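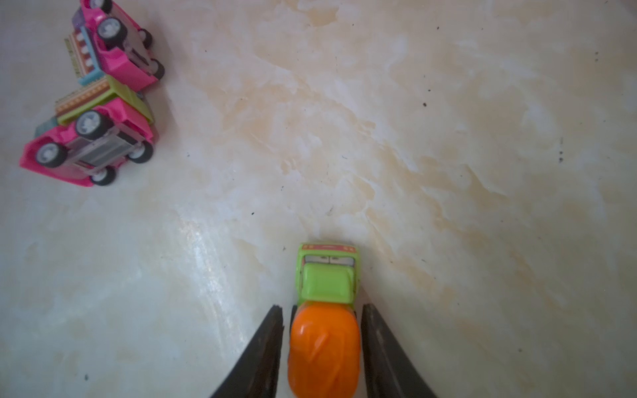 Gripper trials: two sets of fingers, one box of toy trucks

The bench group spent most of August comparing finger sets for the small arm. We had been using the stock fingers from Halum since the arm was set up, and they were fine for blocks and cartons. They were less good at anything with a curve in it. Yannick Boyer ordered a tapered set from Śliwiński in the spring, and this was the first chance to run the two against each other on the same objects.

The objects were toy trucks. We picked them for the shapes: a cement mixer has a round drum with a ridge running over it, a domed cab and not much flat surface anywhere. The pink trucks have flatter sides, but they roll, and when they are upside down the wheels get in the way of the fingers. Glossy plastic is also harder to hold than it looks. Everything was done on the marbled countertop, because that is where the arm will be working later on and the glare off it is part of the problem.

Each finger set got 42 tries at the mixer. A try counted as good if the arm picked the truck up, carried it across the counter and set it down without dropping it or turning it over. The stock fingers managed 9. The tapered fingers managed 38. We expected a difference, but not one that size, so Yannick swapped the stock set back on and ran it again the next morning. The second run came out much the same and we left it there.

Most of the failures with the stock fingers were of one kind. The pads are flat and wide, and they touched the drum at its widest point only. When the fingers closed, the truck tipped nose down or slid out toward the cab. Closing slower helped a little. Closing harder made it worse. The tapered fingers reach farther along both sides, so the truck had less room to turn as it came up. The four misses with that set were all cases where one fingertip landed on the ridge and pushed the truck sideways before the other one arrived.

The upside-down trucks were a separate test and the results are less tidy. The tapered fingers can get in between the wheels, but the pick point has to be chosen well, and the camera does not always give us enough to choose it with. The grip is fine once the fingers are in the right place. Getting them there is a camera question, and it will be treated as one from here on.

On cameras, we are staying with the small one at the wrist for now. It sees the fingertips and the object in the same view, and that made it easy to go back over the misses. It has two weak points. The first is reflection. A bright streak on the counter next to the object can be picked up as an edge, and turning the overhead light down fixed that only part of the time. The second is dirt. Specks on the counter showed up as small objects when the threshold was set low, and the arm once went down to pick up a crumb. We now wipe the surface before each run and have raised the threshold. Neither is a real fix.

The controller was the same throughout, the Doldale box with the older settings. We did try the newer settings for one afternoon. They close the fingers faster, and with the tapered set that mostly meant the trucks got bumped before they were held. We went back. Anyone who wants to use the new settings should start with the closing speed at 78 on the slider and come down from there, and should please write down what they change. The last change was found by accident.

A few practical notes. The tapered fingers use the same two screws as the stock set, but the screws need to be the shorter ones in the left drawer. The long ones bottom out and the finger feels tight when it is loose. After a swap, run the open and close routine before the first pick so the arm relearns the zero position. The tips mark easily, so don't leave them resting on the counter with the arm powered down.

The tapered set stays on the arm for now. The stock fingers are in their box on the shelf under the bench, and they are still the better choice for cartons. Serkstead has offered to lend us a soft-pad set to try on the same trucks. If it arrives in time, we will run the same 42 tries and print the result in the next issue. Questions about the test sheets go to Yannick.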